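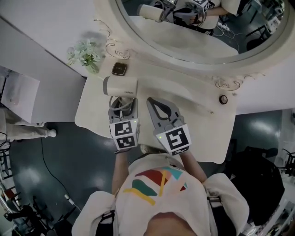

Paltlow: Frequently Asked Questions

What does Paltlow test?
Whether a manipulation policy trained only on demonstrations from hand-held grippers can be run on a two-arm robot without teleoperated data.

How is gripper pose recovered?
Each gripper carries a cube with fiducial markers. Marker detections are fused with head camera odometry. Frames with no visible marker are interpolated for up to 5 frames, then dropped.

How many demonstrations are in the release?
We recorded 300 and kept 293. The others failed the pose check.

Do mirrors affect tracking?
Yes. A reflected marker decodes as a mirrored pattern and is normally rejected by the detector. Reflections do disturb the odometry, so we mask the mirror region by hand in the first frame and propagate the mask.

Are both hands always used?
No. Idle grippers are still logged, with a separate activity label.

Can I train on one hand only?
Yes. Set hands to 1 in the config file. The default is 2.

Who maintains the code?
Yesenia Zavala (tracking) and Dong-geon Kong (policy training).

Last updated 2018-04-07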